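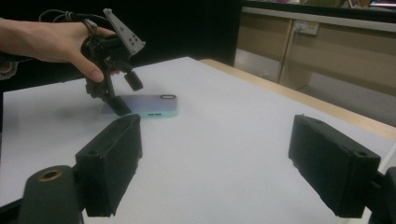
3 min read

March, Sunday, bench 3

Case fit and wear, sample 1344, continued from the last entry. Phone in its case, screen down on the white surface, camera end to the right. Start 10:40.

Purpose today: rim, camera opening, the row of slots on the long side, and whether the case leaves color on a white top. The drop work is a separate sheet and stays with Orysia Yatsenko.

Orientation first, since the last two entries disagree. From now on "right" means the camera end with the phone face down and the slotted edge toward the person at the bench. "Near edge" is the slotted one. I went back and corrected my own notes in pencil. Orysia's use the screen-up convention and I left them alone.

Rim. The mint-green edge (listed as "teal, light" on the Nenier order sheet, same part) stands proud of the back. Straightedge across the short dimension at the left end, the middle and just short of the camera: light shows under the straightedge at all three places. Gap is smallest at the middle. I don't read much into that, as the back panel isn't flat enough to be a reference. Feeler gauges are at Flalside until next week, so no numbers.

Face-down rocking. Pressed each corner in turn with one finger, then the middle of each short end. Left end: no movement. Right end: no movement on the slotted side, slight tick on the far corner. Turned the phone end for end on the same spot and the tick moved with the phone, so it belongs to the case and the table is fine. Took the case off and reseated it, starting at the camera end and working left. Tick gone. Took it off again and reseated from the left end: tick back. Repeated the pair to be sure, same result both ways.

So the order of fitting matters on this sample. The far corner at the camera end doesn't seat fully if it goes on last. Worth a line on the instruction card if Bermúdez keep the current shape.

Camera opening. Oval with dark trim. Checked the clearance by eye with the lamp low and to the left. Even along the two long sides of the oval, a little tighter at the end nearest the corner. Lint collects there first. I brushed it out dry with the soft brush, did not use the swabs.

Slots. Most of the dirt is in the last few toward the right. A wooden pick reaches the bottom of each one without touching the sides if held upright. Held at a slant it catches the rim and lifts it, and the rim goes back on its own when released. No whitening at the bend that I could find with the loupe.

Cable plug goes in through the case and clicks. Second cable, the thick Fakel one, clicks only if the near edge is pulled down slightly with a thumb. Same complaint as on the previous sample. I would call it a fail for the thick plug and a pass for the ordinary one, and the form has a single box for both. I wrote "see notebook" in it.

Color transfer. Wiped the white surface with water and let it dry. Pushed the phone by its left end, face down, along a straight path and back, 8 passes with the weight of the phone only. Wiped the path afterward with a clean white cloth. Nothing on the cloth. Another 8 passes with a hand resting on the back: faint gray on the cloth, no green. The gray is probably bench dust. Repeat on a freshly washed surface before quoting it to anyone.

Sliding. It starts late and then goes easily. The rim grips until it lets go all at once, so a slow steady push ends in a short jump. A push from the end, low down, is better behaved than one from on top, which loads the rim and makes the jump longer. I put a pencil tick beside the path at each stop, and the low pushes were much closer together.

Appearance. The back goes from lavender to nearly white depending on where the light comes from. For any comparison of shade, keep the lamp position fixed and write it down. Two of my earlier remarks about "fading" were made with the lamp on different sides and should be ignored — struck through, initialed.

Fingerprints are hard to find on the pale back in room light. With the lamp low they show immediately.

12:15. Left the case on, fitted camera end first, phone screen down on bench 3. Next look after 5 days, same position, for any mark where the rim meets the surface.

To do:
Feeler gauges back from Flalside.
Ask Nenier which name for the green is current.
Second box on the form for the thick plug.
Washed-surface repeat of the color transfer, both runs.
Orysia: please don't refit the case before the next look. If it has to come off, note which end went on first.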